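Fadov Inga
Household Manipulation Evaluation Suite, Release 5

Overview | Method | Results | Contents | Requirements | Ordering

Overview

Inga is an evaluation suite for two-armed mobile robots that work in furnished rooms. It was developed by the Fadov research group and is distributed to laboratories, universities and product teams that need a repeatable measure of how well a control policy handles cloth. The suite consists of a task set, a scoring protocol, reference recordings and a software package for collecting and comparing trials.

Release 5 replaces all earlier releases. Scores obtained under Release 4 should not be reported alongside Release 5 scores, as the rules for partial credit have changed.

Method

Most published work on garment handling starts with the robot already positioned at a table. Inga measures the full task. Each trial begins with the robot standing at a distance from the work surface, and the policy must approach, select a garment, grasp it and carry it to the assigned place. The approach is scored separately from the grasp, so that a weak base controller can be told apart from a weak hand.

Garments are placed in one of three states: flat, folded once, or crumpled. The crumpled state carries the greatest weight in the final score. Soft bedding is a difficult support surface because it gives under the fingers, and a policy trained on hard tables will often take hold of the bedding along with the garment. The protocol records this as a secondary grasp and deducts points for it, even when the garment is delivered correctly.

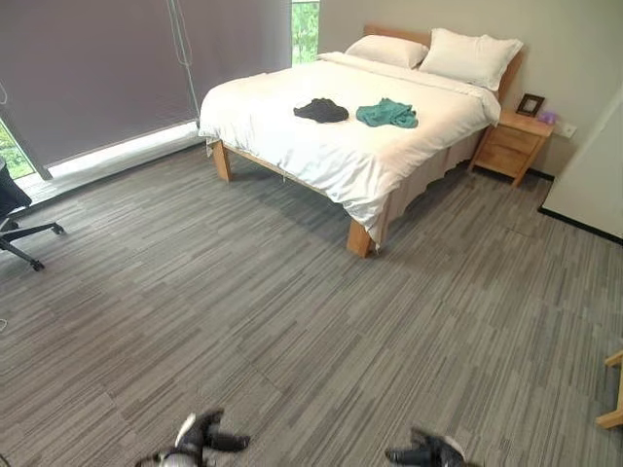 Lighting is not standardized. Sites are asked to run trials at different hours and to note the position of any blinds or curtains, and the analysis software groups results by these notes. Furniture height, floor covering and bedding color are also recorded on the site form. The purpose is to sample the variation found in real rooms and to report it, and no site is excluded for having an unusual layout.

Each trial is recorded from a head-level camera together with joint positions and gripper state. Scoring is carried out by two trained reviewers working independently. Where they disagree, a third review is final.

Results

The reference study comprised 936 trials. Two policies were compared: Plesen, which plans from single views, and Demer, which keeps a short memory of earlier views during the approach. Both used the same arms, base and cameras.

Demer completed 265 more trials than Plesen across the full set. The difference was largest for dark garments in the crumpled state, where folds are hard to make out from a distance. For flat garments the two policies performed at a similar level. Secondary grasps remained the most common fault for both, and the study did not find that memory of earlier views reduced them.

Users should note that the reference study covered bedrooms and living areas only. Results should not be extended to laundry rooms or closets, where hanging garments call for a different approach.

Contents of the suite

Task set and site preparation guide, printed and electronic
Reference recordings, 220 trials with reviewer scores
Scoring forms and reviewer training material
Collection and analysis software, one site license
Garment list with fabric weights and sizes (garments not supplied)

Requirements

Two arms with parallel or multi-finger grippers
Mobile base able to cross low-pile carpet
Head-level color camera
Clear floor space in front of the work surface, as set out in the site preparation guide

The software does not control the robot. It receives recorded data through the documented file format, and a conversion tool is included for sites with their own logging systems.

Ordering

Inga is available under an academic or a commercial license. Holders of a Release 4 license may upgrade without charge until the end of December. Requests should state the intended robot platform and the number of sites.

Page last revised 23/05/2022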